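# The Slow Business of Drying a Wall

Lime plaster does not dry in the way most people use the word. Water leaves it over days, and then the lime takes up carbon dioxide from the air over months, turning back into something close to the limestone it was burned from. The first process is drying. The second is carbonation, and it is the one that gives the wall its strength. A good part of the trouble seen in repaired houses comes from treating them as one job.

The terrace houses at Branham are a fair place to look at this. They were built with soft brick and lime mortar, finished inside with three coats of lime and hair, and most were patched later with cement render. Cement is harder than the brick behind it and passes very little vapour. Moisture that used to leave through the wall face moves sideways until it finds old plaster, and the damage shows up there, often a metre or more from the patch that caused it.

Arvid Haugen has been removing cement render in the district for most of his working life. His method is unhurried. The render is scored into squares with a grinder set shallow, then lifted with a flat bolster held close to the wall. If the brick face comes away with it, he stops and moves to the next square. Loose mortar is raked out to twice the joint width and the wall is left bare.

How long it stays bare is where tradespeople disagree. Haugen leaves a wall open from the end of February until the weather turns. Ya-wen Siu, a building surveyor who keeps moisture records on several of the houses, would close it sooner if the readings had levelled off. Her longest record, from a party wall at Lellen Street, runs to 2774 entries. It shows a steep fall in the first weeks, a long flat section, and a small rise each time the neighbours ran a bath. The rise was traced to a failed seal on their side and had nothing to do with the brick.

"A meter reads salt as water," Siu says. "If the wall has been wet for decades, the surface is full of salt. You need a drilled sample, weighed, dried and weighed again."

The weighing is simple enough. A sample that goes into the oven at 900 grams and comes out at 803 has lost 97 grams of water, or a little over 12 per cent of its dry mass. On a brick wall of this age she would not plaster at that figure. She looks for 5 per cent or less, with no change between two samples taken a month apart.

## Mixing and laying on

The base coat is one part lime putty to three of sharp, well-graded sand, measured by volume. Kwan-ho Hsiao, who supplies putty to the Branham jobs, matures it under water and sells nothing younger than a season. Older putty holds its water better and works more smoothly under the float. Hair goes in last, teased out by hand over the mix. Left in wet lime too long, the hair weakens, so haired plaster is made up close to the day it is used.

Suction has to be controlled before the first coat. The wall is misted the evening before and again in the morning, until the brick is damp with no shine on it. Coats are kept thin, and each is scratched while green to give a key for the next. When a thumbnail marks the surface but a thumb does not dent it, the next coat can go on.
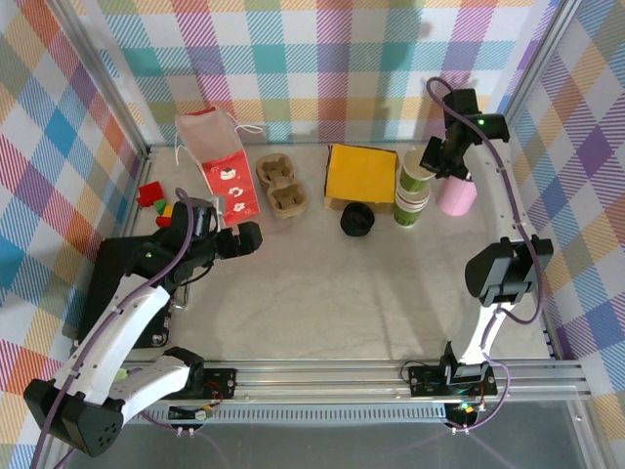
Carbonation needs moisture as well as air, and a wall that dries too fast stops curing. Heaters and dehumidifiers are the usual culprits. The surface turns pale and firm within days while the plaster underneath stays weak and powdery. Damp hessian hung clear of the face will slow things down, and it should be re-wetted morning and evening through the first week.

Testing is done with phenolphthalein, brushed or sprayed on a freshly broken edge. Lime that has not carbonated turns bright pink. Carbonated lime keeps its own colour. On a typical base coat the pink band sits towards the brick and narrows over the months, with a slower rate in the corners where air movement is poor.

Paint is the last place to lose the benefit. Limewash and the better silicate paints let vapour through. Ordinary acrylic does so poorly, and two coats of it over fresh lime will usually blister at skirting height by the second winter. Damián Nava, who painted four of the Lellen Street houses, uses five thin coats of limewash on new work, each over a dampened surface, with a day between coats. He strains the wash through a stocking before every session and stirs the bucket each time the brush goes back in.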